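Print this page | E-mail this article

4. Drawer storage and reported kitchen waste: a second look at the Bostbridge survey

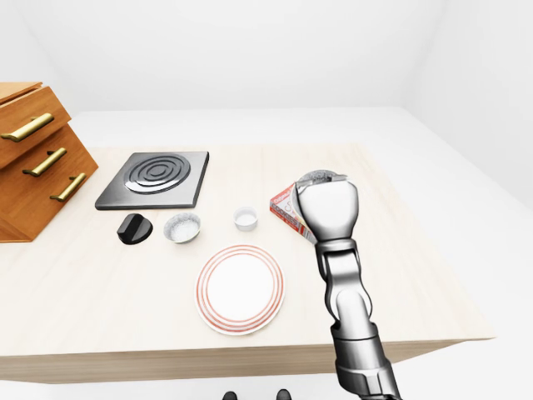

Figure 3. Wooden countertop and three-drawer cabinet with bar handles. Computer rendering. Source: authors.

The claim that households throw away less food when they have more drawer storage has been repeated so often that it is now treated as settled. We do not think it is. The claim rests largely on one mailed survey in Bostbridge, and the survey was never built to answer the question. It asked residents what they owned, what they believed they threw out, and whether they were pleased with their kitchens. From those three answers a good deal has been concluded.

The survey went to 699 households and 310 sent back usable forms. The original report calls this response "healthy." It is less than half, and we have no information on the households that did not reply. People who are proud of their kitchens may well be more willing to fill in a form on the subject. If so, the sample leans toward tidy homes before any comparison is made, and no weighting scheme applied afterward can fix that without knowing something of the missing households.

Waste was measured by recall. Respondents were asked to estimate how many items of food they had discarded in the past week, with a printed scale running from zero to "10 or more." Recall of this sort is poor at the best of times. It is worse when the respondent has just spent two pages answering questions on how well organized the kitchen is. The order of the questions was the same on every form. A person who has described a neat kitchen on page two is being invited to report neat habits on page three, and we suspect many accepted the invitation.

The storage measure has its own troubles. The form counted drawers and took no account of their size, their depth, or what was kept in them. A shallow drawer of tea towels and a deep one holding flour and rice each scored one. A unit like the one in Figure 3 would score three, whatever was inside it. Walk-in pantries, which hold more food than any drawer, scored nothing at all. We find it hard to see how a count of this kind could stand in for food storage, and the original report offers no argument that it does.

Income is the more serious problem. Homes with more drawers tend to be larger homes, and larger homes in Bostbridge are found mostly on the Evemby side of the river, where household size, shopping habits and trash collection all differ. The report adjusts for household size only. When we added neighborhood to the same model, the link between drawers and reported waste shrank to the point where we would not care to defend it in either direction. We do not claim that storage has no effect. The data cannot show one.

It has been suggested to us that the Bevan diary study settles the matter. It used written diaries in place of recall, which is a real improvement, and its authors are more careful than most who cite them. But only 8 households completed the full period, all of them had recently remodeled, and the diaries were kept in July, when local families buy a great deal of fresh produce and are often away from home. A result that appears in one month among people who have just paid for a new kitchen should not be stretched to cover a town.

Nor are we persuaded by the Wernatex showroom trial. Visitors were asked to imagine a week of meals in a display kitchen and say where each item would go. This tells us what people think of display kitchens. No food was bought, stored or spoiled, and the word "waste" in the title of the trial report is generous.

A better test would weigh what is thrown out, at the same homes, before and after a change in storage, with a group that changes nothing. It would be slow and the bins would have to be sorted by hand. Until someone does it, we would ask that design guides stop quoting the Bostbridge figures as evidence of savings. Section 5 sets out the reanalysis in full, including the models that did not support our view.

We use cookies to improve your reading experience. Accept | Manage settings

Contact us | Copyright 2019. All rights reserved. | Back to top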